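November 23, 2024

Home late, feet up, noodles from the place on the corner. My right shoulder is killing me and I want to get today down before I fall asleep on the couch with the pen in my hand again.

So it was bowl day! We've finally moved on from the sponge task, which I was so sick of I'd started dreaming about it, and now it's the tea table: get the hand to the bowl, take it by the rim, lift, set it down, let go. Sounds like nothing. I had the glove on by nine, did a couple of warm-ups, and the first real demo was awful. I came in too low and too fast, the way you'd reach for your own breakfast, and the fingers hit the side of the bowl before I'd even started to close them. Braulio just said "mm" and typed something. I hate the "mm."

What I keep forgetting is that my hand and that hand don't agree about thumbs. My thumb swings out to the side without me thinking about it, and the robot's gets there a beat later and in a slightly different spot. So when I feel like I'm pinching, it's still on its way. You have to wait for it. I've started breathing out while I wait, which probably looks ridiculous, but it slows me down and the recordings are so much smoother when I do it. Braulio played two of them back for me at lunch, one from the morning and one from after I got the breathing going, and the morning one looked like somebody swatting a fly.

The target for the day was 58 good demos. We got 30. I was pretty down about it around four o'clock (also starving), mostly because so many got thrown out for the same dumb thing, my elbow. If I let it sag, the whole approach comes in tilted and the software is perfectly happy with it, but Noemí goes through them later and out they go. She's right to, I know she is. A tilted approach is a bad habit, and it'll learn my bad habits just as fast as the good ones — faster, I sometimes think.

Then after the break something clicked. I quit going for the bowl and started going for a place over it and a bit behind, stopping there, getting the fingers curled down and in, and only then dropping. Two moves with a pause in the middle. It feels fussy from inside the glove, but the arm likes it so much better.

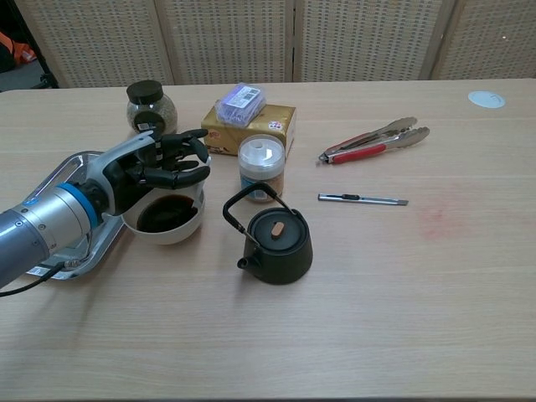 Noemí thinks the pause is too long and that the policy will end up copying it, so we'll have a robot that stops to think over every bowl it meets. She wants me to keep the path exactly the same and shave the wait a little every session until it's just a change of direction. Fine by me, except that right now the wait is the only thing keeping me honest about the thumb! We went back and forth on it while we were putting our coats on, and settled on half and half tomorrow, long pauses in the first batch and short ones in the second, and then train on both and see which one spills.

I did try guiding it by hand too, the old way, with the motors slack and me just steering the arm around by the forearm. I did it that way all through May when I was new and I sort of missed it. You feel the weight, you feel where a joint doesn't want to go. But it's no good for the fingers, I need three more hands of my own, and my shoulder had opinions after the second go. That's the ache I've got now, I'm sure of it. Glove from here on.

Oh, and I want to remember this for later: the teapot is going to be a whole different animal. That thin wire handle arches way up, and I can't tell yet if it's better to hook it from the side or come straight down. I'd hook it. Braulio would come straight down. Nothing on the pouring until the bowl is boring, he says, and the bowl isn't boring yet.

Things for tomorrow: tighten the glove strap before I start and not after ten demos, eat a real breakfast, ask Noemí if the rejected ones are worth keeping in their own folder (I bet they are, somebody will want the misses). Call Mom back.

Shower now, and the heating pad if I can find it.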